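Stop treating cable checks as an afterthought. We run an Andus hand on the wrist mount and nearly every bad session I've had came down to a connector, not the fingers. Ten minutes before you start. Do it.

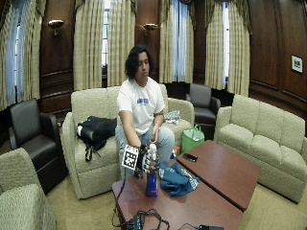

Reseat the plugs, flex each finger, then look at the marker card. Bent card, bad tracking, its that simple. I lost 144 grasps to one in July and blamed the software teh whole time.

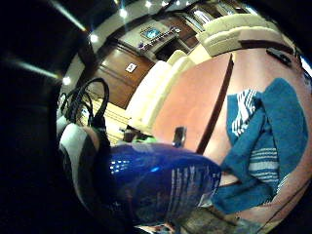

How often should the mount be recalibrated?

Every time it comes off the arm. Even for lunch. People will say thats overkill, fine, they can redo the grasps.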